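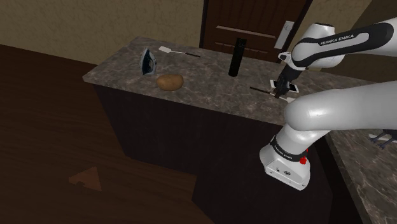
Skomex has published a code of practice for testing robot arms in simulated kitchens, and will apply it to all of its own household projects from June.

The code runs to 50 numbered rules. Much of it deals with records. Teams must log the starting position of every object on the counter, keep failed runs alongside successful ones, and state in any report whether a result came from simulation or from a real arm. A grasp counts as a success only if it meets a limit on gripping force that was set before the test began.

"People were reporting the same task in different ways, and we couldn't compare the numbers," said Dilek Değirmenci, who led the drafting. Her group reviewed 139 earlier test reports and found that almost 100 left out the force settings.

Under the new rules, a task has to be run 288 times in simulation, with objects moved between runs, before it can be tried on hardware. Temitope Ekpo, a test engineer at Romstead, which commented on an early draft, said the figure was high for simple pick-up tasks and should be reviewed after the first year.

Skomex said it would accept comments on the code until the end of the summer. Requests for the full text go to Alper Işık at the company's Karakaya office.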